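Last updated Feb 17, 2024
Print this page | E-mail this thread

1/ Started sorting the push buttons and e-stops from the old Madden panels. They have been in two bins since December and I need the shelf space.

2/ First job is getting them out where I can see them. Brown paper over the table, switches on top. The paper shows up any loose screws, and it goes in the recycling when I'm done.

3/ Contact blocks stay on the switch for now. I used to pull them all off first and then spend an evening matching them back up.

4/ Every switch gets the meter, pressed and released. On an e-stop, press it, check it, twist to reset, check it again. If it fails once I clean it. If it fails twice it goes in the scrap box.

5/ Labels are next. I'm using the Lurnico tags because they hold on to oily plastic. The number goes on the body, never on the button. I'm up to tag 226 and the roll runs to 300.

6/ Part of today's sorting.
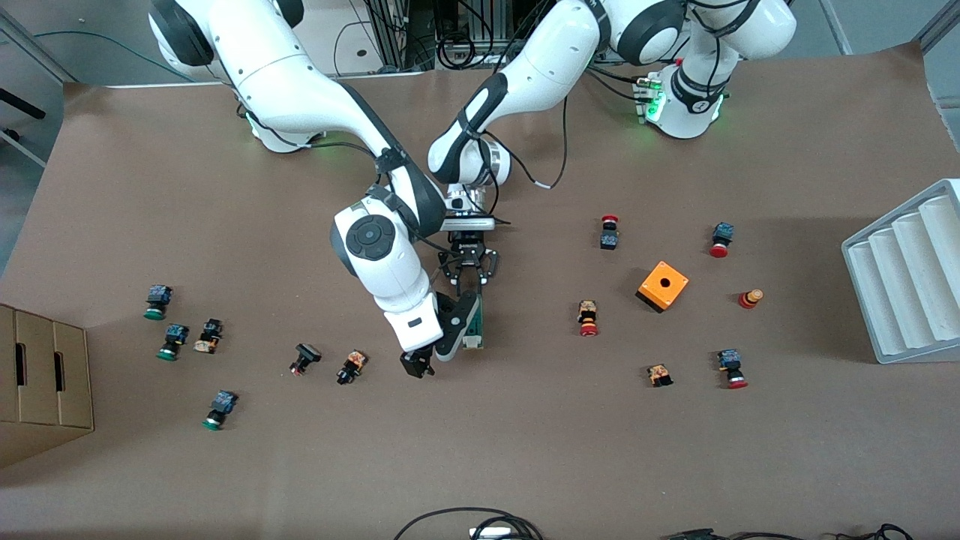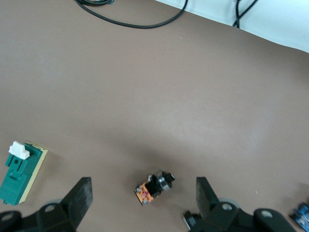
7/ The bins themselves are from Letus, the shallow kind, and I'm keeping one color of button per bin this time. Blue bodies with green buttons go together. Red mushroom heads get their own bin, since they catch on everything else. Bare boards stay out of the switch bins altogether. The little orange camera module is going in a padded box with its lens facing up, and the green circuit board gets a bag of its own.

8/ Tyagi spares list gets updated tonight. Anything without a part number I can read goes on a separate page. More when the second bin is done.

Comments (3)

panelshop_79: Do you test at low voltage only, or under load too?

rewired: Same tags here. They come off with heat if you need to redo one.

oldfuse: Would take a few of the red mushroom heads if you have spares.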